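Project Ornum: Two-Arm Handling of Kitchen Objects
Student Project Report, Department of Mechatronics

1. Purpose of the project

Project Ornum was carried out during the spring term as the group project for the second-year module in applied robotics. The task set by the department was to prepare a two-arm robot for simple household work: lifting a mug from a stand, moving a plate from a rack to the table, and passing an item from one arm to the other. The group consisted of seven students, who shared the mechanical, software and reporting duties.

An earlier project, Fludis, had dealt with a single arm and wooden blocks. The present group was asked to extend that work to objects of differing shape and size, and to record its results in a form which later groups could use.

2. Workspace

The two arms face each other across a long table. Each carries a two-fingered gripper. The kitchen items were chosen so that every task would call for a different approach angle – from directly above for the service bell, from the side for the mugs, and at a slant for plates held upright in the rack. The corn cobs were included as an item with an uneven surface. 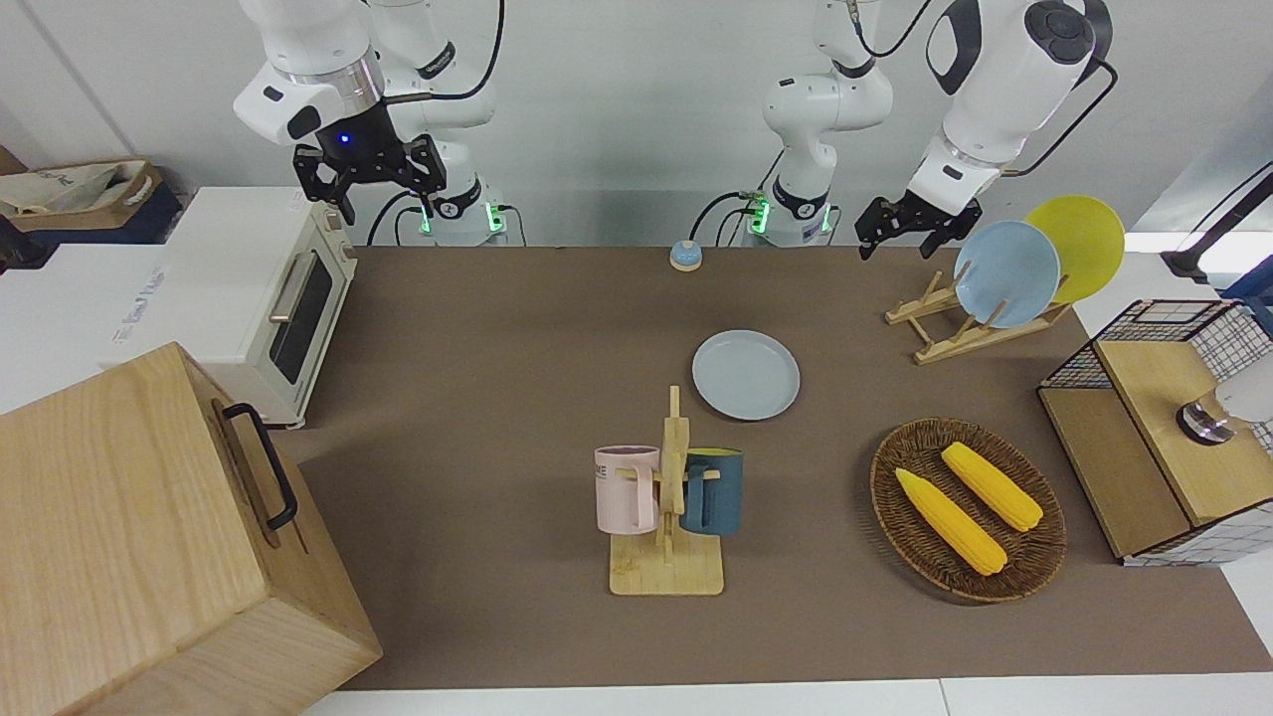
Figure 1. The arms over the table, with the mug tree, the corn basket and the dish rack between the toaster oven and the mesh cabinet.

The position of each item was agreed at the start of term and entered in a layout sheet. Before every session one member compared the table with the sheet and corrected any differences. This check was added in March, when several early recordings had to be set aside owing to a misplaced rack.

3. Method

The arms were guided by hand control through the Tivex program, which stores the joint angles and the opening of each gripper throughout a run. Each run began with both grippers open and ended when the operator released the final object. In all, 410 runs were recorded. Runs in which an object was dropped were kept and marked as such, at the request of the module leader.

Movements were then replayed by a control program written by the group and named Xiao. The program selects the stored run closest to the present task and adjusts it to the position of the object.
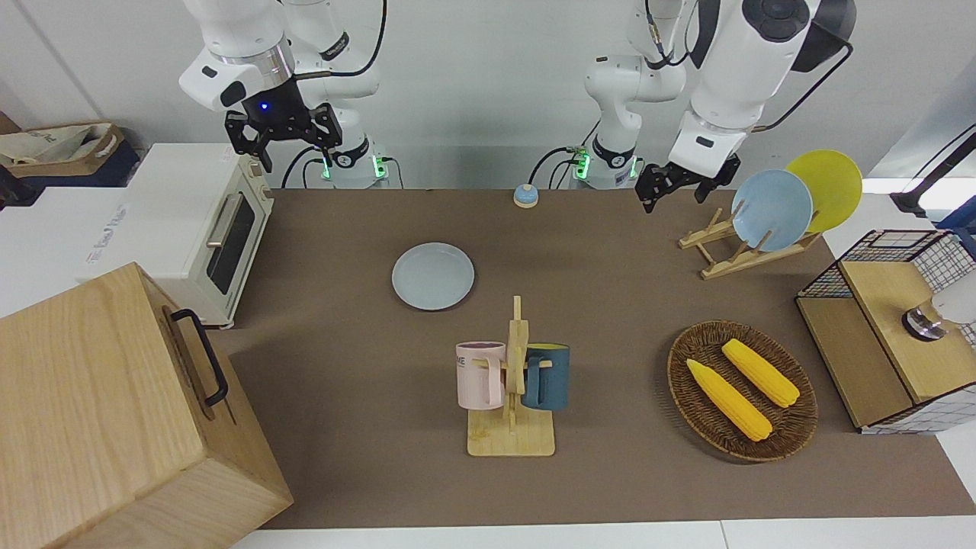
Figure 2. The left gripper beside the light blue plate in the rack, fingers slightly open.

4. Results

The mug task gave the best outcome, with roughly 80 per cent of replayed runs completed without help. The plate task was less reliable. A gripper approaching the front plate at too steep an angle tended to push it against the one behind, and both would shift in the rack. Reducing the speed over the last part of the approach brought some improvement, although it lengthened each run.

Passing an object between the arms was attempted with the corn only. The group did not obtain enough complete runs to report a reliable figure.

5. Further work

It is recommended that the next group begin with the plate task and test padded fingertips on both grippers. The layout sheet, the recorded runs and the Xiao source files have been placed in the department's project archive. Access may be requested through the module office.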